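Two Fingers, Six Checks: Keeping a Folding Gripper Honest

At Terkatham, the jacket job starts with the pads.

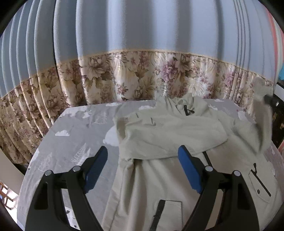
Kelechi Okeke would start somewhere else. Pads get the blame for everything, runs the objection, when half of the dropped sleeves logged in February came from slack in the linkage and a new pad would have hidden the fault for a day at most.

Both positions are represented in the maintenance sheet the workshop now uses. The sheet covers the hand-held gripper tools with which operators fold garments for the Fliltex line, and it has 6 entries. Two concern the pads, two the joints, one the camera mount and one the table.

The pads are blue, ridged, and fixed to the inner side of each angled fingertip. The ridges do the work on thin shell fabric. Lint packs into them, most of it from fleece linings, and a packed ridge behaves like a smooth one. Operators brush the pads along the ridges with a dry nylon brush at every change of garment. Solvent is not used. It was tried, and the adhesive under the pad let go at one corner.

Pad life is set at 2,000 closures. Belmiro Carrilho, the technician who wrote the sheet, considers the figure conservative for shirts and generous for outerwear. A jacket has zippers, pulls and snaps, and a finger that closes across a zipper instead of beside it will mark the pad. Operators are told to take the sleeve by plain cloth, clear of the cuff seam, and to lift before pulling.

The joints take longer. Each finger is built from black linkage bars turning on pins. Carrilho holds the tool in a soft-jawed vise, closes it by hand to half travel and rocks each tip sideways. Movement at one pin shows as a tip that leads the other on closing. With both tips level, the pads meet along their full length. With one leading, they meet at the ends and the fabric slides out of the gap.

A worn pin is replaced together with its partner on the opposite finger. The spare kit, made up by Afolabi, holds enough for one full tool. Pins go in with a trace of dry lubricant, wiped off before assembly - oil travels down the bars and ends up on a collar.

The camera mount is checked for one thing, which is whether both fingertips appear at equal height when the tool is open wide. If they do not, the mount is loosened, squared and tightened again before any recording is kept. A session recorded on 3/26/22 was discarded on this ground after 336 folds.

The table entry is short. The cloth must be flat and must not travel when a sleeve is dragged over it. A patterned cloth is allowed. Cladlow, which runs the same tools at its own site, clips the cloth underneath, and Terkatham has copied the clips.

Okeke's amendment now stands at the head of the sheet: rock the tips first, then look at the pads. Carrilho signed it, and changed the order of his own bench to match.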